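Stolla Hard Wax Polish for Wooden Tables

Hi, Fenna Peeters again, from the workshop side of the shop. I've been putting off writing a proper page for the Stolla because I kept wanting to try it on one more table first (I have a problem, I know). But people keep emailing to ask which wax I use on dining tables, so I'm finally giving it the page it deserves. It's a soft paste in a flat tin, it smells faintly of oranges, and it's the one I reach for when a table has lost its glow but doesn't need stripping.

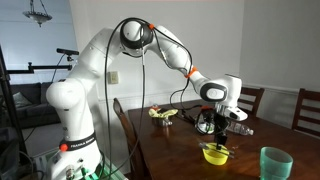
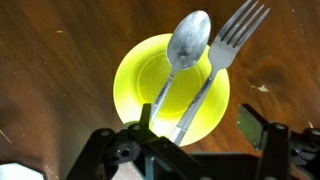
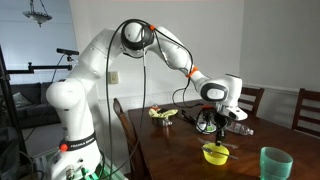
Dark wood dining tables are what I get asked about most.

What's in the tin

Beeswax and carnauba, mostly, with a citrus solvent to keep it spreadable. There's no silicone in it, and that matters to me a lot! If you ever want to refinish a table properly, silicone is a misery to get out of the grain, and I've cursed more than one spray polish over it. The carnauba makes it buff up harder than plain beeswax, so your sleeves don't stick to it at dinner.

It comes in clear, amber and dark walnut. Clear goes on anything. Amber is lovely on cherry and older oak, and dark walnut is the one for reddish or brown tables with pale scuffs, where you want the color to creep into the marks a bit. If you can't decide, get clear. You can always put a tinted coat over it later on, but pulling color back out of a scratch is a long afternoon with a rag.

Sizes

Small tin, 50 ml
Regular tin, 100 ml
Applicator pads, pack of 2

The small tin will do a table for four with plenty left over. I'd only get the regular one if you have chairs or a sideboard waiting as well, or if you're like me and start waxing the door handles once you get going.

How I use it

Clear the table completely. Wipe it down with a barely damp cloth, then a dry one, and go have a coffee while the last of the moisture leaves. If there's old greasy polish on there, take it off first with the Birkon wood cleaner (it has its own page), otherwise the wax just slides around on top and you'll be mad at me.

Pick up a little on the pad. Less than that! Work it in small circles over an area the size of a placemat, then finish with long strokes along the grain. Keep going until the whole top is done, and don't forget the edges, where everybody's hands go.

Wait 34 minutes. Yes, that's a silly number, it's the length of one side-to-side play of my favorite record, and it happens to work perfectly in my shop. Half an hour is fine too. In a cold room, give it longer. The surface should look hazy and feel dry when you touch it.

Then buff. An old cotton T-shirt beats any cloth I sell, so please don't buy one from me for this. Turn it often. The shine comes up slowly and then all at once, and I still get a kick out of it every single time.

Scuffs, chips and rings

I want to be straight with you here, because I've had a few disappointed emails. Wax hides fine scratches and makes small pale scuffs much less obvious, mainly the tinted versions. It won't fill a chip you can feel with your fingernail. For those, get the Mulder filler sticks, press one in, scrape it level, and wax over the top. White rings from hot mugs sometimes fade with a good rub of clear wax and sometimes don't budge at all, and I've never been able to guess which it'll be.

Try it somewhere hidden first. The underside of the overhang is good, or the inside of a leg.

Will it work on your finish?

Lacquer, varnish, shellac and old French polish are all fine. Oiled wood is fine too once the oil has fully cured. I wouldn't put it on a raw, unfinished table, at least not as the only thing on there, as wax alone won't stand up to spilled wine. And if your top is one of those very matte modern finishes, skip it, you'll end up with shiny patches wherever you buffed harder.

How often

Once or twice a year is plenty. I do mine in October, before the heating comes on and the family starts inviting itself over. If you can drag a finger across the table and leave a track, there's too much on there. Buff again, or take it back with the cleaner and start over.

Storage and shipping

Keep the lid on tight and the tin out of the sun. If it goes hard in winter, stand it near a radiator (near, not on!) for a bit and it'll soften right up. Used rags should be laid out flat outdoors to dry before you throw them away, please don't ball them up in the trash.

Tins ship in a cardboard sleeve from our Felness store, and you can pick up there too if you order ahead. Unopened tins can come back for a refund. Dented lid? Email me a photo and I'll send another one.

Page last updated November 16, 2019. Dark walnut is back in stock in both sizes, amber in the small tin only for now.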